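Notebook, Apr 18, 2026
Bulunholm bench, carton taping, control and perception

Came in for an hour to try one change and stayed until dinner, because the change worked and then I wanted to try everything else on the list too!

Where we left off: the approach to the carton was fine in free space and ugly in the last few centimeters. The planner would hand over a clean path, the controller would start correcting against a fresh box pose every time one arrived, and the wrist would twitch its way in. Ignacio kept saying the gains were too high. I dropped them last week and got a slower twitch.

So today I looked at the timestamps instead. The wrist camera pose was being stamped when the estimator finished with it, and the estimator takes 81 ms on this machine. The transform lookup was happily pairing an old picture with a new arm position. The box was sliding around in the base coordinates by exactly as much as the arm had moved in the meantime. Stamped it at capture and the box stopped sliding. One line! I ran it again with the old line back in to be sure, and the twitch came right back.

Other changes, in the order I made them:

- Pose buffer now holds 35 entries. Was 10, and with capture stamps the older lookups fell off the end.
- Edge fit uses the top outline of the carton only. The front face is dimmer than the top and the fit used to hop between the two edges. Haziq suggested this in October and I should have listened.
- Tape strip is masked out before the plane fit. The shine was pulling points up out of the surface. Mask is crude (color plus a minimum length) and will certainly eat a tan label one day.
- Planner timeout set to 400 ms. Past that we keep the last good path and log it. Rashti, our log viewer, now draws these as gray ticks, and they are so much easier to spot than the old text warnings.
- Hands count as a keep-out region, inflated by 4 cm. The approach waits at the standoff pose while the region touches the path.

The last one needs the most work. With a person steadying the carton from the side, the segmentation does well on bare fingers and less well on sleeves. Fuzzy fabric gives a soft, wandering border, so the keep-out region breathes in and out and the planner keeps changing its mind about whether the path is clear. I put a short hold on it (region can grow at once, can only shrink after several quiet cycles) and the dithering went away. I love this trick. It costs a bit of waiting and buys a really calm arm.

Clifford asked if the hold should live in the planner or the perception node. I put it in perception for now so the replay tool sees it too. Happy to be argued out of that.

Not solved: yaw flips when the carton is close to square from above. Anisa has a prior for it on her branch, needs a rebase. Also the calibration file on the bench machine is older than the one in the repo, so check which one you load before believing any number.

Wrist view with the carton held and the tape already on the seam, good one to keep next to the mask and sleeve notes:

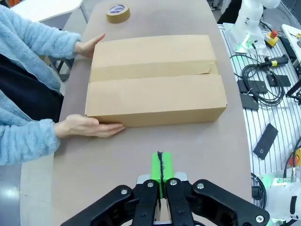
Monday list

- Merge the capture stamp fix first, alone, so it can be reverted alone.
- Replay all the old logs with the hold on and off (Zulkifli has the script).
- Sleeve test with something smooth and something knitted.
- Rebase Anisa's yaw prior.
- Rename "box_pose_new2". Please. It was me, sorry.

2 comments | 4 shares
Bulunholm shared notebook | Contact: Anisa Nasution | Back to top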